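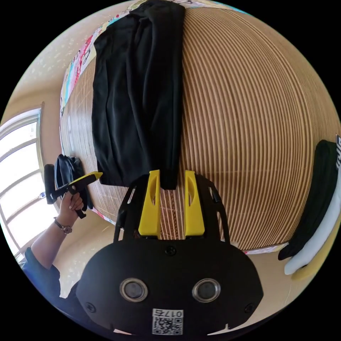

Black one, over the striped mat. Window on the left

Folding long black stuff on a bed, creases keep coming out crooked + fuzz
Posted by plundham_upstairs, November 24, 2019

Ok quick one, on my lunch break. I do all my folding on the bed. No table big enough, kitchen counter is always greasy. Have a slatted mat I put on top so I'm not folding on a mattress that sinks. Works fine for towels and t-shirts.

Long black things, no. Mostly dress pants for work, 4 pairs of the same ones, bought at Kirnley in September, and one long black skirt. Problems:

Can't see the seams. Black on black. Window is right there and it's plenty bright, still can't tell inner leg from outer leg till I've got it folded wrong.

They slide. Lay one leg down, go to lay the other, the first one has moved.

Fuzz. Sheets are a bright kids print, soft, and they shed. Everything dark comes off that bed with pink on it.

Also the slats. If I press down hard to flatten I get faint lines across the cloth? Maybe I'm imagining it.

So do I fold them in the air and then put them down, or lay flat and fold on the mat? My mother did it in the air, holding by the hems. I get a twist every time. Don't want to iron, don't have room for a board, don't say iron. Thanks in advance

bemis_laundry_rm
In the air to line it up, down on the bed to fold. Both. You're trying to do the whole thing one way or the other and thats where the twist comes from.

What I do. Worked 7 years in the back at a uniform place so I've done a few.

Turn the waistband so the front is to one side and the back is to the other. Zipper facing left, say. Don't look for the seams, feel for them. Inside leg seam is usually the fat one. Pinch both seams of one leg together at the hem, then the same with the other leg, bring the hems together. Four seams in one pinch.

Now hold it up by the hems, waist down. The waist is the heavy end and it pulls everything straight. Give it a second. Small shake, not a big snap, a big snap is what throws the twist in. 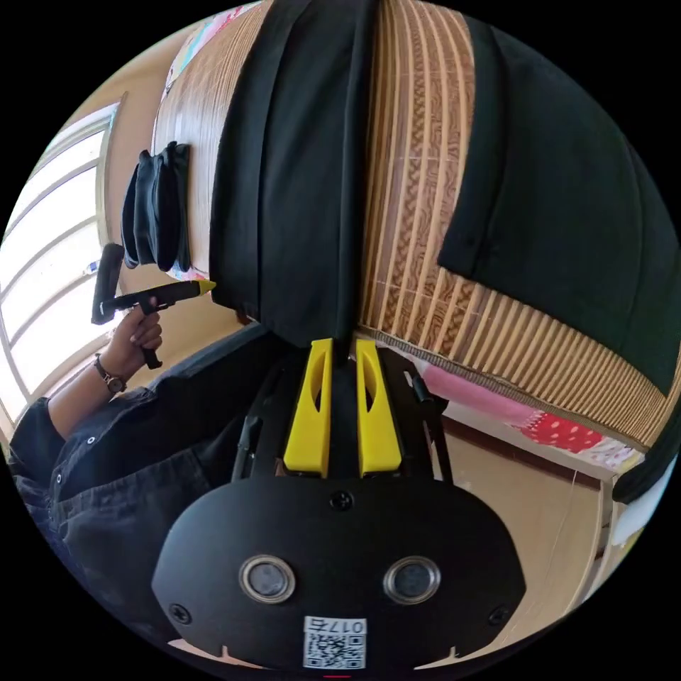 Let it hang first, then lay it down

Lower it waist first, walk the hems down away from you. Flatten with your palm from waist to hem, one direction only. Then fold in half, then in half again, or thirds if your drawer is short.

Sliding: put a hand towel down under the waistband. Doesn't need to be a nice one.

Do the black things first when your eyes are fresh, and while the daylight's good. I leave the socks till last.

fourth_floor_walkup
just hang them?? get clip hangers, 2 clips each, done. I've never folded pants in my life

plundham_upstairs
@fourth_floor_walkup closet is 200 percent full, hence the drawer. But thanks

@bemis tried it tonight with two pairs. Feeling for the seam is the thing!! Went way better. Hem together takes me forever but the legs came out even. Did not have a hand towel so used a pillowcase, it slid too. Will try the towel. Any idea on the fuzz tho

el_idrissi_alterations
Small shop here, we hem and press all day. Adding to the above, the method is good, agree with most of it.

Fuzz. It's the sheet, so keep the cloth off the sheet. Easy to say. Look at where the garment ends up when you lay it out: if it's longer than your mat is deep, the far end goes onto the bedding, every time, and that's the end with the fuzz on it. Either turn the mat so the long side runs away from you or work the pants lengthwise along it.
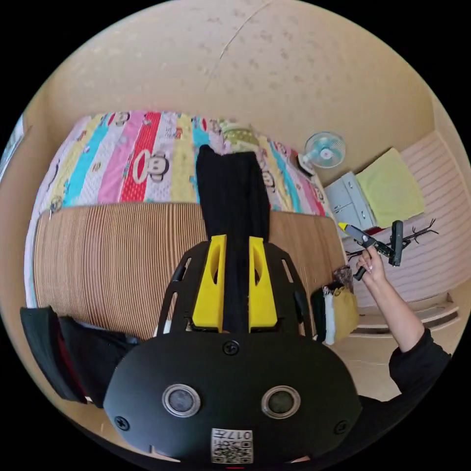 Or put a flat cotton sheet, old and washed many times, over the whole lot. Old ones have shed all they are going to shed. Plain light color is best, then you see the outline of the black leg and half your seam problem goes too. We use a cream one on our table.

Lines from slats: not imagining it. Comes from pressing down on warm cloth right out of the dryer. Let it cool, or put the sheet over the slats as I said. They mostly drop out overnight anyway. If not, hang it in the bathroom while you shower.

One disagreement, I would not do half and half again. Thirds. Knee crease in the wrong place looks worse than a crease mid-thigh, and with halves you hit the knee dead on. Fold the hem up to just under the seat, then once more.

For the skirt, different. Lay it face down, sides in, then roll from the hem. Dont fold it like pants.

plundham_upstairs
Sheet!! ok I have an old one, doing that. Marking this solved. Rolling the skirt tomorow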